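Awwad workshop trims its maple board to one thickness

The board maker Awwad sold 585 maple boards last year, most of them to schools and toy libraries that use them as a base for sorting and stacking blocks. Its production lead, Ruba Bataineh, took over the line in November and has since dropped two of the three thicknesses the workshop used to offer.

“The thin one moved too much across the width,” Bataineh said. “The thick one was stable but a child could not lift it, and freight was charged by weight. We kept the middle one.”

Each board is glued up from planks and then planed flat on both faces. Bataineh said the joints are left visible on purpose. Buyers sometimes ask for a single wide plank, and she advises against it. A wide plank cut from the outer part of the log tends to cup as the air in a building dries out, and a cupped board rocks on the table.

Choosing the planks

Maple arrives at the workshop already kiln dried. The stack is left in the building for 11 days before anything is cut, and the moisture content is checked at both ends of every plank. Theano Panagiotou, who does the glue-ups, rejects planks with loose knots or checks but keeps those with strong figure.

“Wavy grain is harder to plane,” Panagiotou said. “It tears out if you take too much in one pass. I take light cuts and finish with a scraper. Customers like it, so it is worth the time.”

The darker lines have one practical drawback. Small children can read them as marks to follow, and Panagiotou said one school asked for the plainest boards in the batch. Most orders do not specify.
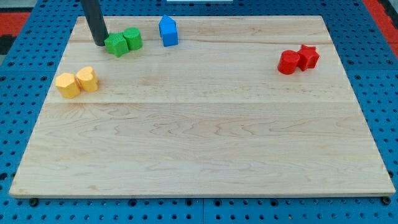

Blocks and spacing

The colored blocks are supplied by Skillik, which prints them in plastic. Joelle Zoubi, who handles the block sets, said printing was chosen over molding because the shapes were still being changed. A new mold would have cost more than the whole first run.

“You can see the layers on the sides and we leave them,” Zoubi said. “Sanding takes off the edges, and the edges are what lets you tell one shape from another by touch.”

The workshop recommends setting blocks out along the far side of the board, with the near side left clear as a working area. Bataineh said the gaps between groups matter more than the order of the colors. If they are too tight, a hand reaching for one block knocks over the next.

Care instructions are short. The board is wiped with a damp cloth, dried at once and stored flat. It should not be soaked or leaned against a radiator. Oil can be renewed once a year – Awwad uses a plain mineral oil – and the surplus wiped off after around 2 hours.

Orders for the fall close when the current maple stack is used up.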